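Kitchen Robotics Open Day Draws 135 Visitors to Foderach

The Foderach Center for Household Automation opened its doors to the public in February for an afternoon of demonstrations, short talks and guided tours of its test rooms. The center recorded 135 visitors between 1 p.m. and the close of the program, among them high school classes, retired engineers, kitchen fitters and families from the surrounding neighborhoods.

The open day was held jointly with Bavero, which supplies motion control software to the center, and with the Kalinowski Workshop, a local firm that builds and repairs robot arms for small manufacturers. It was the second such event at the site and the first to include the simulation room, which had previously been open only to project partners.

Visitors were received in the main hall and divided into groups of no more than 20. Each group spent time at three stations. At the first, staff from the Kalinowski Workshop took apart an arm joint and passed the parts around. At the second, guests were invited to move a training arm by hand and then watch it repeat the same path. The third station, in the simulation room, was given over to Govlow, the center's current project on everyday kitchen tasks.

Govlow is concerned with the clearing and sorting of dishes, utensils and food in home kitchens. Most of its early work is carried out in computer-rendered kitchens, where a task can be set up, run and reset many times in a day. The project team showed guests several of these kitchens on a large display and explained how a task is written: which object is to be moved, where it is to go, and what must be left alone. Sink tasks received particular attention. Plates, utensils and leftover food may all lie in one basin, and a handle resting close to a plate can make either one harder to pick up. 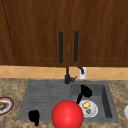 Why does the project practice in simulated kitchens before using real ones?

Mistakes in a simulated kitchen cost very little. A plate can be dropped and replaced at the press of a key, and the same task can be tried with different lighting, cabinets and countertops before any equipment is put at risk. Tasks that go well are later repeated in the center's test kitchen on the ground floor.

The test kitchen itself was open for viewing throughout the afternoon. Two live demonstrations took place there, at 2 p.m. and again at 3:30 p.m. In the first, an arm lifted cups from a rack and set them on a shelf. In the second, it was asked to move a plate from the counter to the sink. The arm stopped short on its first attempt, and the operators restarted the task while explaining to the audience how the safety limits work. The second attempt was completed without interruption. Guests were able to put questions to the operators after each session, and both sessions ran past their scheduled time.

Many of the questions dealt with matters of daily use. Parents asked about small children and moving machinery, and several visitors wished to know whether a household system would need a specially built kitchen. Project staff replied that the present work is research and that no product is planned. They added that the kitchens used in Govlow are designed to resemble ordinary homes, with common sinks, faucets and cabinets - the aim being to learn how far a robot can manage in a room that was laid out for people.

A separate program was arranged for school groups. Students worked in pairs to write instructions for putting away a set of dishes, then exchanged their pages with another pair, who had to follow them word for word. Bavero provided 13 workstations for the exercise. The finished instruction sheets were put up in the hall, where they remained on view until the end of the month.

The center also used the occasion to present its plans for the coming year. The simulation room will be extended to cover laundry and pantry tasks, and the Kalinowski Workshop will offer a short course in arm maintenance for technical school students. Places on the course are free of charge, but applicants must have a letter from their school.

Foderach intends to hold a further open day in the fall. Groups wishing to attend are asked to register in advance at the front desk, as the simulation room has limited space. Individual visitors do not need to register. The main hall, the test kitchen and the simulation room are on the ground floor and can be reached without stairs - parking is available behind the building, with the entrance on the north side.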